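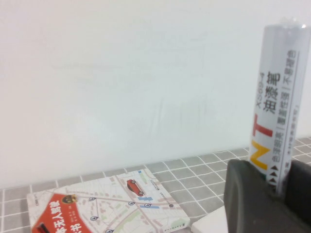

Photo: wrist cam, posted by rkramer

Wrist camera pose estimates drift on the grid cloth
Forum > Perception and planning

rkramer
Okay, I'm stuck and I need fresh eyes. We're running the Zanard perception stack on pens and booklets, and the held-object estimate is fine as long as the arm sits still. Start moving and the planner thinks the marker in the gripper has spun 90 degrees around its long axis. I went through 1369 frames last night (yes, by hand, I have no life) and it's nearly always the cylinders.

trilok_k
A cylinder has no preferred roll unless you use the print on it! Your matcher is grabbing letters, then losing them the second things blur. Mark the roll axis as free in the grasp model and the planner will quit fighting you.

rkramer
Tried that in November. Grasping got better, but we need roll for label reading later on, so I can't just throw it away. The flat stuff drifts too, just less. The catalogue on the cloth is our easy case and even that one wanders when the arm swings.
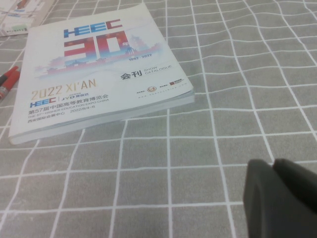

Re: Could be the cloth

babita.c
I'd look at the cloth before I touched the grasp model. Repeating grid = every corner looks like its neighbor. Your tracker slips over by one square and is perfectly happy about it. We had the same thing on Tollodside until we masked out the background.

trilok_k
Disagree, sorry. A one-square slip gives you a translation jump, and he's describing roll. Different bug.

babita.c
He has both! Read his last post again, the flat stuff wanders too.

rkramer
Ha, fair, I do have both. I pulled up another view with the pens near the map booklet, and the tracks on the cloth corners hop around like crazy there. 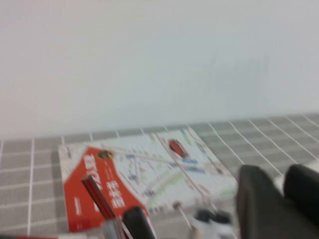

So I masked the cloth and reran the whole log, and the flat items settled down to about 5 mm of error, which I can live with. Roll on the cylinders is still garbage. I guess you each get half a point. Next I'm dropping blurry frames before the matcher sees them, then I'll try Trilok's free axis again, but only while the arm is moving.

kshakya
Check your timestamps before you do any of that. If joint states lag the images, a blur filter just hides it.

rkramer
Ugh. Checking now.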